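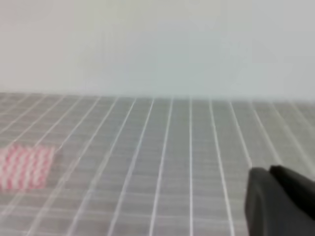

Gridded table top for a sewing and cutting room, keep it or cover it?
Started by hemline_esville, December
Viewed 2660 times

hemline_esville
I took over a work room in Esville and the big table in it has a gray top with thin white grid lines all over. It is pushed up against a plain wall on the long side. I mostly cut fabric, plus some pattern drafting and a bit of packing when I have orders to ship.

My first thought was to lay my old green cutting mats on top and forget about the grid. They don't cover the whole thing though, and where two mats meet there is a ridge that catches the fabric. So now I'm thinking about using the table's own lines for squaring up and only putting a mat down where I cut.

Two questions. Does anybody here use a gridded top as their real reference, or do you only trust a ruler? And do the white lines bother your eyes when you work on striped or thin fabric? The table is 40 inches deep, so I can reach the back without walking around, which I couldn't do anyway with the wall there.

quiltback
I had a gridded top for years. I used it for getting the grain straight and for nothing else. For cutting I always used a ruler. Fold the fabric, put the fold on a line, smooth it out toward you, done. That alone is worth keeping the top bare.

On the eyes, yes, with white voile. You see the lines through it and after an hour you start lining things up with the wrong one. I kept a plain dark sheet to throw down for those jobs.

oldbench
Measure it before you trust it. I don't mean one cell. Put a long tape down and check the lines over the full length of the table, then do the same across. If the grid is printed it can be off by a hair in each cell and you end up way out at the far end. Then check the diagonals of a large block. If the diagonals don't match, your grid leans, and everything you square to it will lean too.

hemline_esville
I'll do that tonight. I have only checked a few cells near the front so far. They are rectangles, longer one way than the other, which threw me off at first because every mat I've owned has squares.

tapeandtwine
Rectangles are annoying for quilting. You can't turn a piece a quarter turn and expect it to land on lines again. For packing I would not care. I'd cover it.

quiltback
You can still square a corner on rectangles. Right angles are right angles. You only lose the quick count.

tapeandtwine
The quick count is the whole reason I use a grid. If I have to get the ruler out for lengths, the grid is just decoration. A plain top and a good ruler are easier to look at.

quiltback
We do different work, then. I lay out long panels and I need one straight line that goes on and on. A ruler doesn't give me that.

gray_selvage
I have a Masska cover on mine, the gray one with white lines. Not sure if that's what you have. Things I have learned about it:

Don't iron on it. Not with a towel underneath either. Mine has a shallow dip from doing that once.

Chalk wipes off with a damp cloth. Blue marker mostly does. Red marker doesn't.

A rotary blade will leave cuts you can see when the light is low, and after a while the cuts collect lint and look like extra grid lines. Use a mat under the blade every time, even for a short trim.

hemline_esville
No idea on the maker. No label that I have found. Good to know about the iron, I have a separate board for that but I would have done it sooner or later.

Measured it last night. Lengthwise the lines hold up well. Across the table I'm getting a small drift toward the back, under an eighth of an inch by the time I reach the wall. The diagonals on a block in the middle match as close as I can read them.

oldbench
An eighth over 40 inches is nothing for clothes. For quilt blocks you wouldn't be measuring that far anyway. Are you sure your tape was flat? A tape that bows in the middle will give you that much by itself. Do it again with a steel rule moved along in steps, and make a pencil mark each time.

hemline_esville
It was a cloth tape.

oldbench
Cloth tapes stretch. Throw that number out and start over.

pinboxful
On covering it, I went the other way from most people here. I got one large mat from De Haan cut to the size of the table and put it over the grid for good. It cost me 528 with delivery, which hurt, but there is no seam and I can cut anywhere. I had been moving a small mat around for years and I was sick of it.

tapeandtwine
528 for a mat is a lot for somebody who just took over a room.

pinboxful
It is. I cut for a living, so it made sense for me. If you cut a couple of times a week I wouldn't do it. Another thing, they ship it rolled, and mine took around a week to lie flat. Leave books on the corners and don't try to speed it up with a heat gun.

gray_selvage
Seconding no heat gun. Same result as the iron.

quiltback
I would live with the bare table for a month first. You'll find out quickly where on it you cut. I only ever used the front right part, and a medium mat there was enough. The rest stayed clear for laying things out.

hemline_esville
That's my plan for now. Redid the measuring with a steel rule and the drift is gone, or too small for me to see. So it was the tape. The tape is in the trash.

I also tried the dark sheet idea for a thin white cotton and that helped a lot. I had an old gray one first and it was too close to the color of the table, so everything disappeared together. Navy works better.

Still open: what do you do about the back edge? Small things roll to the wall and I'm worried about pins going down behind.

pinboxful
Strip of foam pipe cover, slit down the length and pressed over the back edge. It touches the wall and closes the gap. The hardware place on Vondgate has it in gray if you care how it looks.

tapeandtwine
Or leave a gap wide enough to get a magnet on a stick down there. Foam holds lint and thread ends and then you're picking at it. I had it and took it off.

pinboxful
Run the vacuum brush over it once in a while. Mine is fine.

oldbench
Check that the table is level before you do either one. If things roll to the back, it's low at the back. Shim the legs.

hemline_esville
It was low at the back. Two pieces of thin card under each rear leg and the marbles stay put. I'll still get the foam.

quiltback
If you think of it, write down which line you use as your main one and put a small bit of tape at both ends of it. I picked a line near the center and always started from there. With a whole table of lines that look alike, I used to lose my place whenever I looked up.

gray_selvage
Low-tack tape for that. The regular kind leaves a sticky strip and it picks up every thread in the room.

14 people found this thread helpful | 2 shares

Contact us | Forum rules | Copyright the forum and its members | Back to top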